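Thread: notes on how the Jaltonik programme reports water point data from Platlow district. Long, and mostly procedure.

1/ Each pump has a record held on a basic phone by its local operator. The operator sends a status code by text on Saturday. Codes are working, partly working, not working.

2/ A missing report is stored as missing. Earlier versions carried the last code forward, which hid breakdowns for weeks. Ilse Ruppert removed that rule in March.

3/ Dova, the partner handling repairs, receives a list of every pump with 2 missing reports in a row. A mechanic visits within 15 days. Visits are logged against the pump, never against the operator.

4/ Airtime is refunded in advance. When it was refunded in arrears, reporting fell at the end of each month. Heike Wendt has the monthly tables if anyone working on similar schemes wants them.

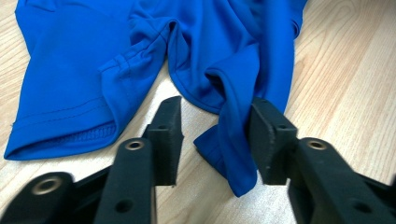

5/ Funding. The grant covers 16 villages for 3 years. Spare parts are outside it and come from user fees, set by each village. We do not publish fee levels by village.

6/ Open problem: partly working is used for low flow, bad taste and a broken handle alike. Aroha Fairweather proposes splitting the code. Operators want to keep it short. The trial starts with the Song villages.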